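Hand-Held Gripper Build: Shop Tips

Filed under: Workshop, Small Mechanisms

These notes come from building the Pleren, a hand-held gripper with two fingers, a trigger and a camera looking down between the fingers. I built it at home and finished it on the shared bench at Brenen. Most of what follows applies to any two-finger tool you plan to hold in your hand.

Parts and cost

The whole thing came to 338 dollars, and the camera was more than half of that. Buy the camera first. I bought mine last and had to remake the bracket because the lens was deeper than I had drawn it.

Get the slide rail from a supplier who will tell you how much side play it has. Mine is a Drustix and it has some, but you can take most of it out by shimming one carriage with a strip cut from a soda can. File the edges of the strip before you put it in.

Making the fingers

Make both fingers from one drawing and mirror it. I drew the left and right separately the first time and they were off by the thickness of a business card, enough that the tips met on one corner only.

Drill the screw holes before you fit the pads. If you drill afterward the bit catches the pad and lifts it. Deburr both sides of each hole with a bigger bit turned by hand.

Pads

Rough up the finger face with 120 grit, wipe it with rubbing alcohol, and leave it alone until it dries. Spread the glue thin, all the way to the edge. Clamp the pad between two flat scraps of wood with wax paper on both sides. Overnight is fine.

Themba Zwane, who uses the bench next to mine in the evenings, cuts his pads slightly large and trims them flush with a new blade once the glue has set. It gives a cleaner edge than cutting to size, and I wish I had done it that way. Change the blade after each finger.

Setting the camera angle

Do this with the tool held the way you will really use it, over the table you will really use. I set mine up in a vise at first and got a very nice view of the vise.

Open the fingers all the way. You want both tips in view, one at each side, with a clear stretch of table between them. If one tip sits much higher than the other, loosen the camera bracket and turn it a little at a time. Small differences are fine.

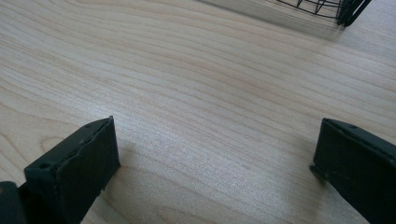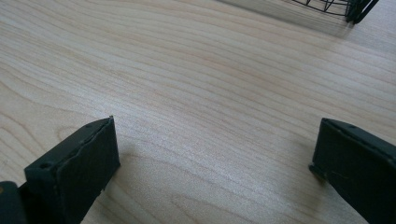 Fingers apart over the wood table, with the black wire piece at the top right.

Once you like the angle, put a drop of threadlocker on the bracket screws and scratch a line across the bracket and the body with an awl. When the camera gets bumped, and it will, you can line the two halves of the scratch up again in a minute instead of starting over.

Watch for glare. A glossy tabletop throws a bright spot back at the lens, and small shiny things get lost in it. Move the lamp off to one side or bounce it off the wall. A sheet of baking parchment taped over the lamp works too - keep it well away from a bulb that runs hot.

Lock the exposure if your camera allows it. Mine changed brightness whenever a dark object came into view, and that was a nuisance when I went back through the clips.

The trigger

Use a longer lever than you think you need. My first one was 39 mm and my hand was sore after a short session. The second is 59 mm and takes far less squeeze. Round the front edge and wrap it with hockey tape.

The return spring should be just strong enough to open the fingers with the tool pointed straight down. Anything stiffer only tires you out. I went through 5 springs from the Eskildsen assortment box before I found one I liked, so buy the box.

Cable

Tie the camera cable to the handle in two places and leave a small loop between the plug and the first tie. Run it down the back of your forearm with a loose strap at the elbow. If it hangs off the side it will drag across the table and knock things over.

Upkeep

Wipe the pads with a damp cloth when they start to slip. Check the finger screws every September when you do the rest of the tools, and sooner if you hear a click on closing. A drop of light oil goes on the rail, none on the pads. Store it with the fingers open so the pads don't take a set.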